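Home | Makers | Workshop | Toys | Contact

Last updated: July

The woman who runs the table shop at Stoten

She wants it kept short. There's glue drying and she has to be back at the clamps before it skins over. No name either, she says, the shop's called Semwal and that'll do.

So. Semwal. Two rooms behind the old feed store in Stoten, one for wood, one for everything else. Play boards mostly. Big flat tops that go on a floor or a low table, for nurseries and waiting rooms and the odd grandparent with money. "It's a board," she says. "People want me to call it a play surface. It's a board."

She started at Dultby, doing kitchen counters. Hated the kitchens, liked the counters. When the Dultby place closed its joinery side she took 200 dollars worth of offcuts home in a borrowed van and made the first one for her sister's kids. It warped. She still has it, it holds up tomato plants.

Maple now, nearly always. She tried beech, tried birch, went back. "Maple's quiet. You put a bright block on oak and the oak argues with it." She says the grain on a pale board should be there when you look for it and gone when you don't. Wide planks if she can get them, which is half the job, getting them. The yard at Sirkau rings when something good comes in and she drives over the same afternoon, two hours each way, no radio.

How does she pick which planks go together? Lays them out on the floor and walks off. Has lunch. "If one of them bugs me when I come back, it's out." Seams she doesn't hide. A seam is fine. A seam you can feel with a fingernail isn't, and that one goes back through the sander untill you can't.

The toys came later. Customers kept asking what goes on the thing, so she began buying in blocks, plastic ones, the sort that drop through holes in a lid. Some buyers were shocked. Wooden board, plastic blocks! She shrugs at this. "Kids like red. Kids like shiny. I'm not going to fight a two year old about it."
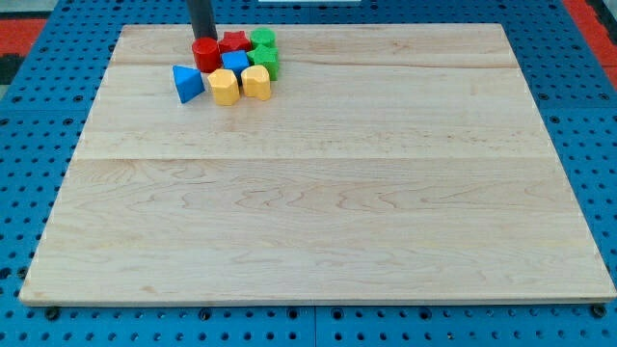
What do children do with shape blocks once the sorting box is gone?

They pile them up, line them along a seam, hand them to whoever is sitting nearest, and now and then put two of the same color side by side and call it a house. She keeps the lids in a drawer and gives them out only if a customer asks.

Stars are the favorites, she says. Stars go missing first. Cylinders roll, so they end up under radiators, and cubes are what you step on. She has bought whole used sets just to get at the stars. Last count she had 292 loose shapes in fruit crates, unsorted, and she'd like it noted that she did the counting with the flu.

Money. She doesn't love the question. A big board is 2000 dollars, a small one less, depends on the wood. Around 2000 is what a bad month costs her too, rent and blades and the electric, so the sum is easy to do. One big board, rent's paid. Two, she buys maple. Has there been a month with none? "February. Don't ask about February."

Finish is oil. She won't say whose, not a secret, she just can't rememeber and the can is in the other room. Three coats, rubbed back by hand between. Spilled juice wipes off if you get there quick. Crayon takes longer. For dents she tells people a damp cloth and a warm iron, then tells them to leave the dents alone, they're fine.

Tidying up comes up twice, both times from her. Customers want storage, drawers, a lip around the edge so nothing falls off. She did one with a lip. Sent it out, got it back inside a month, the kids couldn't sweep the blocks off onto the floor and that was apparently the best part. She planed the lip off. No lips since then.

Next is a round one, maybe. She's drawn it on the back of a Sirkau invoice and pinned it over the kettle. Wastes a lot of wood, a circle. She's thinking about what to do with the corners, could be stools, could be nothing.

The timer goes. She's up already, wiping her hands down her apron. "Put that I'm shut in August," she says from the door, and then something about the clamps.

Related
Oil or wax on a nursery floor
Buying loose blocks by the crate
A morning at the Sirkau timber yard
What closed at Dultby and what didn't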